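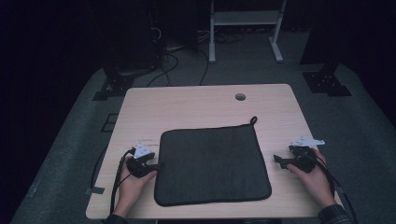
Section 5: Packing the Brenamach picnic roll

Packing is the fun bit, and once you've done it a couple of times you'll be out the door before the kettle's boiled! Begin with the roll open and the pockets facing up. You'll need a clear, flat surface a good bit bigger than the roll, and a light wooden tabletop is lovely for it. Put a cloth down flat first, smooth and unfolded, with any hanging loop pointing away from you so it doesn't get caught up in the straps.

1. Slide the plates into the wide pocket, largest at the back.

2. Wrap the cups in napkins and tuck them into the side sleeves (enamel ones love to rattle on a bumpy track).

3. Put cutlery in the narrow slots, handles up. The Comthorpe set fits all 13 slots. If you've brought your own, leave the end slot free for the bread knife in its sheath.

4. Lay the rug along the bottom edge, folded to the width of the roll.

5. Roll firmly away from you and do up both straps.

Note: If the straps won't reach, the rug is folded too thick. Undo it, fold it once less and go again.

Caution: Never pack the bread knife without its sheath. Don't put hot flasks against the waxed side, as the wax will soften and mark your clothes.

Keeping food cold

Freeze the ice bricks overnight and put them in the cooler sleeve 15 minutes before the food goes in. Cheese, dips and cold chicken go closest to the bricks, with fruit and anything squashable on top. In January heat, use both bricks and keep the sleeve in the shade!

Caution: Wipe the sleeve out and let it dry fully before storing. Leave the zip open.

Guide revised 02/11/2024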